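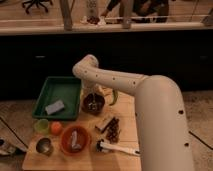
生活评论
文／弗洛里安·吉斯勒
2026年4月27日

为一块占了整个托盘的海绵辩护

我有一个偏见，写在前面，省得读者读到一半才发现上当：我认为一张桌子上最体面的位置，应该留给最不体面的东西。

深绿色的塑料托盘，四边翘起来，放在浅色木桌的左边，里面除了一块灰海绵什么也没有。海绵还放得有点斜，很有些主人的派头。托盘外面的桌面上，青辣椒直接躺着，一堆深褐色的小圆粒也直接躺着，像葡萄，也像巧克力，我不替它们作主。一个橙色的、很像小橘子的圆东西挨着浅绿色的杯子，同样没有分到任何容器。凡是受过一点家政教育的人，看到这种分配大概都要伸手：把海绵拿走，把吃的请进去。

我以前也会伸手。现在我把手揣在口袋里，觉得这样摆很好。

先说托盘是干什么用的。多数人买托盘的时候，心里想的是端：端早餐，端茶，端一份给生病的家人，上面再插一朵花。这个画面来自广告和电影，和托盘的实际生涯没有多少关系。在我认识的人家里，托盘一年真正被端起来的机会少得可怜，其余时候它平躺着，负责一件没人歌颂的工作，就是划一条界线。线里头可以湿，可以脏，可以掉渣，线外头不行。翘起来的那一圈边，高不过一截手指，却比家里任何一条口头规定都管用。

既然是界线，就该用在最容易越界的东西身上。辣椒不越界。辣椒放在木头上，过一个下午还是辣椒，木头还是木头。海绵就不同了，海绵的全部本事是吸进去再吐出来，你没法指望它在桌上保持克制。木桌上那些圆角长方形的灰印子，十有八九都是这么来的。我母亲的餐桌上有一块，她拿花瓶压了许多年，客人都以为她爱花。

所以给海绵一个托盘，给它一整个，是公道的。有人会说太奢侈，拿小碟子就行。碟子我试过。碟子太浅，水溢出来还是归了桌子；碟子又太像碟子，总有人顺手往上面搁一块饼干。

我住在希尔内克，一个楼梯比房间多的镇子。三月里，我的邻居本尼迪克特·霍夫施泰特重新装修了厨房，请了一位收纳顾问，听说连设计带柜子一共花了4000。我没有问是4000什么，我们这里问钱是不礼貌的，问完又去告诉别人就更不礼貌，所以我只告诉了《生活评论》的各位读者。顾问的理念是“台面归零”。所有东西都有一个门，门后面有一个抽屉，抽屉里面有一个格子，格子上面贴着标签。海绵的格子在水槽下面，第二层拉篮，靠里。

装修完他请我过去吃饭。我们吃得很好，吃完了他站起来擦桌子，先弯腰，开门，拉篮，伸手，取海绵，关门；擦完，开门，弯腰，拉篮，放海绵，关门。后来他妻子碰翻了一点酱汁，他看了看水槽下面那扇门，又看了看酱汁，拿起了自己的餐巾。

我很理解他。一件东西离你有多少道门，你就有多少个不去拿它的理由。台面确实归零了，酱汁留下了。

收纳这一行对“看得见”有一种近乎道德的反感，我一直没弄明白是从哪里来的。书看得见，叫书香；锅看得见，要看锅的牌子；海绵看得见，就叫乱。格林德科姆出的那个“隐形水槽套装”我在商店里研究过，是一个白盒子，盖子带磁铁，海绵住在里面，谁也看不见它，空气也看不见它。过了几天你打开盖子，会得到一种和打开旧运动包十分接近的体验。说明书建议定期清洗盒子。用什么清洗呢，用海绵。

我和埃瓦里斯托·费拉罗为这件事吵过，他开餐馆，自认为在厨房问题上有终审权。他的意见是：吃的和洗的不能上同一张桌子，一寸都不行，这是底线。他说这话的时候正在把一块抹布搭到肩膀上，那块抹布早上擦过什么我不打算在报上讨论。

不过他的意见我得认真回答，因为这是反对我的人里唯一有道理的。生熟要分，干净的和不干净的要分，这些我都同意。刚切过鸡肉的案板和它的海绵，请到水槽里去，越远越好，我不会为它们写一个字。可是家里的一张桌子并不总在切鸡肉。它大部分时候在做的事情，很难用一个动词概括：择一点菜，放一个杯子，吃两颗什么，把碗挪开，擦一下，再把碗挪回来。两个碗，一个深褐的，一个陶土橙的，宽沿，里头斜放着一根白色的长东西；左下角还有一个亮闪闪的小金属杯。这样一桌子，你说它是在做饭还是在收拾？我看两样都沾一点，而且我怀疑世上大部分家务都是在这种说不清的状态下完成的。

费拉罗的餐馆里有备菜台、出菜台、洗碗间，各有各的门和各的人。他的底线是用三个房间和几份工资撑起来的。我只有一张桌子。在一张桌子上，房间与房间之间的墙，只能靠一圈塑料边来代替。他听完说我强词夺理，又给我添了一份甜点，我把这当作他让步了。

再说碗的问题，因为总有人问：既然有碗，为什么葡萄（或者巧克力）不进碗？

我年轻时也以为凡是小东西都应该进碗。后来在特里蒙特租房子，房东巴尔塔萨·阿曼教我改了主意。他是个退休的钟表匠，一辈子跟小零件打交道，照理该是天下最爱用碗的人。可他剥豆子从来都直接堆在桌上，堆成一长条，从一头剥到另一头。他说放进碗里就只看得见最上面那一层，坏的都躲在底下；摊开来，坏的没处躲。他说完就从那一条里捏出一颗发黑的，弹进垃圾桶里，动作之准，让我觉得他等这个机会已经等了很久。

从那以后我对“堆在桌上”便多了几分敬意。碗适合两种情况，一是已经挑好了，二是不打算挑了。中间那段时间，小东西就该在桌上松松地躺着，让人看个清楚。深褐色的碗里装着几样浅色的小东西，碗又圆又深，在我看来是第一种情况；桌子中间那一长堆，显然还在等。当然，这只是我按阿曼先生的学说推断的，也可能摆的人压根没想那么多。人们摆东西的时候大多没想那么多，这是写家务评论的人最不愿意承认的一点。

还有颜色。讲究餐桌的杂志每年都要发明一套配色，去年是燕麦加雾蓝，今年是什么我还没敢看。深绿托盘，浅绿杯子，橙色的圆果子，陶土色的碗，一根青辣椒，褐色的碗，金属的杯子，底下是浅色木头，木桌下面是米色地毯。要是有人拿着这张单子去找造型师，造型师会要求先拿掉一半。可是我看着挺舒服。两样橙的挨在一起，绿的散在各处，谁也没有跟谁商量过。旧货铺里也常有这种舒服，进了样板间反而找不着，样板间里的橘子都是成套买的。

说到地毯，我得承认这里有我辩护不了的地方。在地毯上方进行与汤汁有关的活动，需要一种我没有的勇气。米色的尤其需要。吕迪格·普法伊费尔，我的姐夫，全家铺的都是米色地毯，他的解决办法是在家里取消红酒，后来又取消了甜菜，接着是孩子们的番茄酱。孩子们长大以后都搬到了铺地砖的地方。我并不主张大家取消什么，我只想说，如果地上已经是米色地毯，那么桌上这一圈塑料边就更值得尊重了。翻了一杯水，先流到木头上，再顺着桌沿下去，中间你有足够时间喊一声。要是海绵就在手边的托盘里，你喊完还来得及做点什么。要是海绵在水槽下面第二层拉篮靠里，你就只能接着喊。

这就回到了我的主要论点，可惜它很朴素，朴素得不太像一个论点：工具应该放在会出事的地方。灭火器挂在走廊上，大家都不嫌它红；创可贴放在刀具旁边的人家，我一看就信任。唯独海绵，这个一天里用得最勤的救急工具，我们要把它藏起来，好像它的存在会向客人泄露我们家里有水、有油、有人吃饭。

客人是知道的。他们就是来吃饭的。

豪泽百货的厨具部有一位店员，每次我去都想卖给我一个海绵架。不锈钢的，立式，底下带沥水槽，可以吸在瓷砖上。我说我没有瓷砖，我有一个托盘。她说托盘是用来端东西的。我说我十二年没有端过它了。她用一种看待病人的耐心看了我一会儿，然后问我要不要看看新到的托盘。

我看了。有竹的，有镶皮把手的，还有一种印着柠檬叶子，漂亮得没法往上面放任何东西。我想买的是一个难看的：塑料的，颜色深一点，水渍不显；边高一点；底平一点；便宜一点，免得有人舍不得。她领我走到了园艺部。在那里，给花盆接水的托盘摞得齐腰高，绿色的，没有把手，没有叶子，也没有人来向我介绍它们。我挑了一个，比我家那只旧的略大，海绵住进去想必会更加目中无人。

有读者会来信，我知道。上次我写洗碗机里叉子应该朝上还是朝下，收到的信装满了一个鞋盒，其中一封威胁要退订，落款的那位我查了一下，本来就没有订。这次大概又要有人指出，海绵本身就不卫生，应该改用刷子，改用布，改用晒干的丝瓜。好的，都可以。你用丝瓜，就给丝瓜一个托盘。我对住户是谁没有意见，我只关心房子要够大，墙要够高。

也会有人问，照我这么说，托盘里剩下那么大一片绿，空着不可惜吗，海绵旁边放个橘子总行吧。

不行。请把橘子拿出来，放回桌上，搁在杯子旁边。那片地方看着闲，其实一直有用：海绵要滴水，滴到哪里算哪里，总得有个地方给它滴。再说橘子滚来滚去的，到了湿托盘里沾一身水，你还得擦它，一擦又要用到海绵，海绵放回去接着滴。家务里有一大半的活就是这么生出来的，两样本来各过各的东西，被一个爱整齐的人撮合到了一起。

霍夫施泰特前几天来敲我的门，说厨房很好，非常满意，顾问下个月还要来做一次回访。他站在我的桌边，喝了半杯咖啡，洒了一点，很自然地从我的托盘里拿起海绵，擦了，又放回去，放得有点斜。然后他问我这个托盘是在哪里买的。我告诉他豪泽，园艺部，走到底，在花土后面。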